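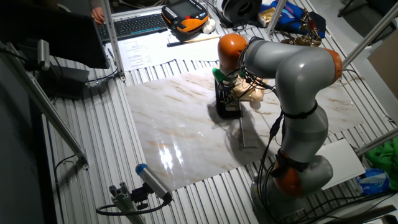 4.2 天板シートの敷設と作業台上の整理

本節では、スロット付きアルミ作業台に大理石柄の天板シートを敷き、その周囲に手元の物品を配置する手順を定める。作業台の組立て（4.1）が完了し、脚部の水平調整が済んでいることを前提とする。清掃用品の選定については第6章を参照されたい。

4.2.1 用意するもの

大理石柄天板シート（Curus 製、光沢面仕上げ）
柔らかい乾いた布
中性洗剤を薄めた水
書類用クリップボードまたは紙ばさみ
小物用の浅い受け皿
点検記録票（様式117）

注記　シートには表裏がある。白地に淡い茶色と橙色の筋が入った光沢面を上にして使用すること。裏面を上にした状態での使用は、汚れの染み込みの原因となる。

4.2.2 シートの敷設

1. 作業台の上にある物品をすべて別の台に移す。
2. アルミ形材の溝に残った切りくず、紙片、ねじ等を取り除く。溝の奥の異物は細いブラシでかき出し、吸引する。
3. 形材の上面を、固く絞った布で溝の方向に沿って拭き、続けて乾いた布で拭き上げる。
4. シートを梱包から取り出し、光沢面を上にして広げる。巻き癖がある場合は、平らな場所に8時間以上置いてから敷設する。
5. シートを作業台の中央に置き、四辺すべてにアルミの面が見えるように位置を合わせる。シートの端を作業台の縁からはみ出させてはならない。
6. 中央から外側へ向かって手のひらで軽く押さえ、空気を逃がす。
7. 四隅の浮きを確認する。浮きが残る場合は手順4に戻る。

注意　シートを引きずって位置を直さないこと。形材の角で裏面に傷がつくおそれがある。位置を直すときは二人で対角を持ち、いったん持ち上げてから置き直す。

注意　敷設に両面テープを用いる場合は、四隅のみに限る。全面に貼ると、溝の清掃時にシートをはがせなくなる。

4.2.3 物品の配置

1. シートの中央部は作業面とし、そのとき扱う物品だけを置く。黒い直方体の品のように立てて置くものは、底面全体がシートに接していることを確かめる。丸みのある品は転がりやすいため、シートの端に寄せない。
2. キーボードはシートの奥側の縁より外に置く。手前に引き出して使用した場合は、使用後に元の位置へ戻す。
3. 手持ち式の操作盤はキーボードの右側に置き、画面を上に向ける。操作盤の上に紙や袋を重ねてはならない。
4. 印刷した書類は奥側にまとめる。一枚ずつ広げて参照してもよいが、作業面にかかる分は紙ばさみで留める。
5. 筆記具は書類とともに置く。キャップのないペンをシートの上に直接置かないこと。光沢面に付着したインクは、時間が経過すると除去が困難になる。
6. スプール、小袋、小箱の類は奥の右寄りに集める。空になった袋は丸めたまま残さず、その日のうちに廃棄する。
7. 細い腕や配線の出た金属製の小型器具は、受け皿に入れて保管する。他の物品を上に載せてはならない。

注記　奥側の物品が増え、書類を広げる余地がなくなったときは、Flanholm 型側棚（別売）の使用を検討する。側棚の耐荷重は付属の仕様票による。

4.2.4 照明と反射の調整

光沢面は照明を強く映すことがある。反射により品の輪郭や書類の文字が見えにくい場合は、次の順で調整する。

1. 作業者の通常の位置から、シートの明るく光る箇所を確認する。
2. 照明の角度を変え、光る箇所を作業面の中央から外す。
3. 角度の変更で改善しない場合は、照度を下げる。ただし、作業面の照度は800ルクスを下回らないこと。
4. 影が品の上に落ちるときは、補助灯を反対側に追加する。

4.2.5 日常の手入れ

1. 作業終了後、シート上の物品を片付け、乾いた布で全面を拭く。
2. 汚れが残る場合は、薄めた中性洗剤を布に含ませて拭き、水拭きののち乾拭きする。洗剤をシートに直接かけてはならない。液が端から溝に流れ込むおそれがある。
3. 週に一度、シートを外して溝を清掃する。
4. 拭き掃除と四隅の確認の結果を、様式117に記入する。

注意　研磨剤、シンナー、アルコール濃度の高い洗浄液は使用しないこと。柄の印刷層が白く曇ることがある。

4.2.6 交換の時期

次のいずれかに該当するときは、シートを交換する。

爪が引っかかる深さの傷が作業面にあるとき
四隅の浮きが敷き直しても解消しないとき
累計使用時間が4000時間に達したとき

交換用シートは Sillgate 事業所の備品窓口に請求する。請求には点検記録票の写しを添付すること。旧シートは切断せずに巻き、窓口へ返却する。

本節の内容に関する照会先：設備管理係　Arwel Rees
記録票の様式に関する照会先：文書係　Efa Ellis

改訂　2026年4月19日　4.2.4 の照度の記載を追加。次回の見直しは7月とする。

4.3 側棚の取付け

側棚は、作業台の左右いずれの面にも取り付けることができる。取付けに先立ち、4.2.3 に従って奥側の物品を片付けること。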